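How Does Laundry Get Clean?
Golance Kids - Everyday Science
July 2023

You take off a shirt with grass on the elbow and ketchup on the front. You put it in the laundry. A day or two later it is back in your drawer, and the grass and ketchup are gone. To see how this works, we need to look at what dirt is and what happens inside a washing machine.

What is dirt, anyway?

Dirt on clothes is a mix of different things. Some of it is soil from outside. Some of it is food. A lot of it comes from your own body: sweat, dead skin cells, and an oil called sebum that your skin makes to keep itself soft. You can't always see sebum, but it rubs off on collars, cuffs, and pillowcases, and over time it can turn them yellow.

Some kinds of dirt dissolve in water. Sugar does, and so does salt. If you spilled salt water on your sleeve, plain water would wash it out.

Oil is different. Oil and water don't mix. You can test this by pouring a spoonful of cooking oil into a glass of water. The oil floats on top. Stir it hard and it breaks into drops, but leave it alone for a few minutes and the drops join up again. This is why plain water does a poor job on a greasy shirt.

What detergent does

Detergent is the soap you use for laundry. It is made a little differently from the bar of soap in the bathroom, but it does the same kind of job.

Detergent contains very tiny parts called surfactant molecules. You can say it like this: sur-FAK-tunt. Each one has two ends. One end is pulled toward water. The other end is pushed away from water and sticks to oil.

When detergent gets into the wash, the oil-loving ends poke into the grease on your clothes. The water-loving ends stay on the outside. Soon each bit of grease is surrounded, like a ball with pins stuck in it. The ball is called a micelle (my-SELL). It lifts off the cloth and floats in the water, and when the water drains away the grease goes with it.

Many detergents also contain enzymes. These are helpers that break big, sticky stains into smaller pieces. One enzyme works on starch, which is found in foods like pasta and gravy. Another works on protein, which is found in egg, milk, and blood. Your stomach uses enzymes too, to break down your lunch.

Inside the machine

The part of the machine that holds the clothes is called the drum. It is a metal cylinder with lots of small holes. When we counted the holes in the drum of the machine at our office in Plallberg, we got 718. Water goes in and out through the holes, but socks stay inside. (Most of the time. Small baby socks can slip past the rubber seal at the door.)

A wash has four main steps.

1. Fill. Water runs in and carries the detergent with it.
2. Wash. The drum turns one way, stops, and turns the other way. In a machine with a door on the front, the clothes are lifted up and dropped back into the water. The rubbing and dropping help knock dirt loose.
3. Rinse. The dirty water is pumped out and clean water comes in. This may happen two or three times.
4. Spin. The drum turns very fast. The clothes press against the wall of the drum and water flies out through the holes.

The spin does not dry the clothes all the way. It gets rid of the water that would otherwise drip on the floor. We weighed a bath towel from our office. Dry, it was 402 grams. It came out of the spin 224 grams heavier, and all of that extra weight was water. The rest has to go into the air, either on a clothesline or in a dryer.

Hot or cold?

Heat makes grease softer and helps it come off, so hot water is good for very dirty towels and sheets. Heating water takes a lot of energy, though. Many detergents now work well in cold water, and a cold wash is fine for clothes that are only a little dirty.

Hot water can cause trouble with some stains. The protein in blood and egg changes when it gets hot, the way an egg white turns solid in a pan, and then it holds on to the cloth. Rinse those stains in cold water first.

Why do we sort clothes?

Cloth gets its color from dye. New clothes often have extra dye that has not settled into the threads, and some of it comes out in the wash. If a new red sock goes in with white shirts, the shirts can come out pink. Keeping light and dark clothes apart stops this from happening.

Wool needs care too. Each wool hair is covered in tiny scales. When wool is hot, wet, and rubbed, the scales lock together and the sweater gets smaller and thicker. It can't be turned back very easily.

Things you can do

- Empty your pockets. A paper tissue will break into bits and stick to everything.
- Turn socks the right way out.
- Close zippers so they don't catch on other clothes.
- Tell a grown-up about a stain soon. Fresh stains come out more easily than old ones.
- Leave detergent to the adults. Laundry pods are dangerous if they are squeezed or put in your mouth.

What about bedding?

Pillowcases and sheets look clean for longer than a shirt does, but they touch your skin for hours every night. Sweat and sebum build up in them. Once a week is a good rule for washing them. If your bed has a pattern on it, dirt may be harder to see - it is still there.
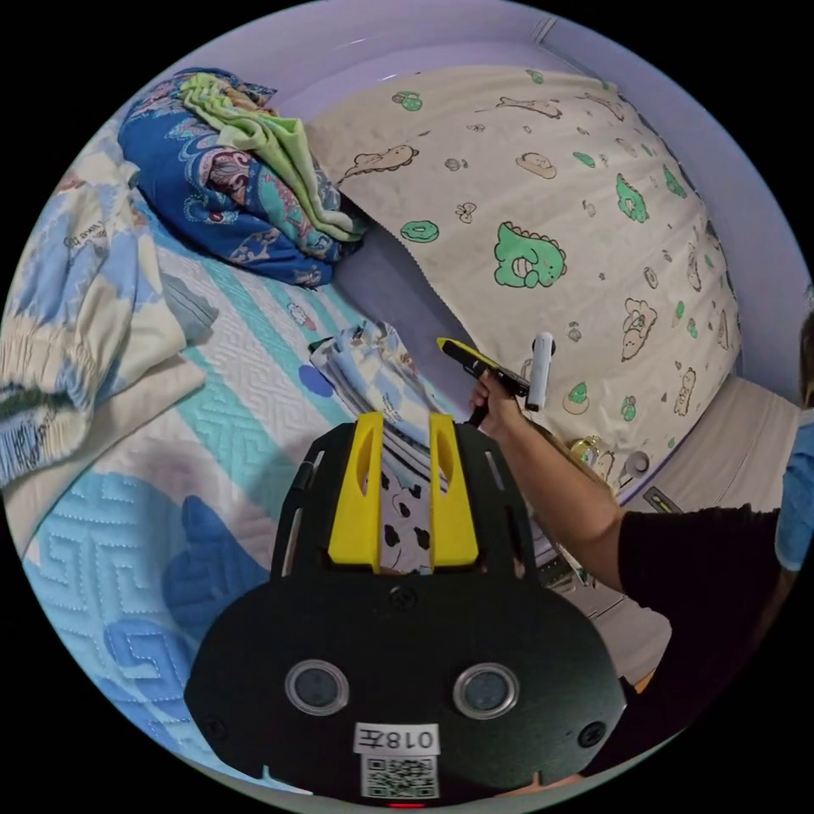
Pillows themselves need washing less often, perhaps two or three times a year. Many can go in the machine, but some can't, so check the label sewn into the side. A tub with a number in it means the pillow can be washed. A tub with a cross through it means it can't. A pillow that has been washed needs a long time to dry, right through to the middle, before it goes back on the bed.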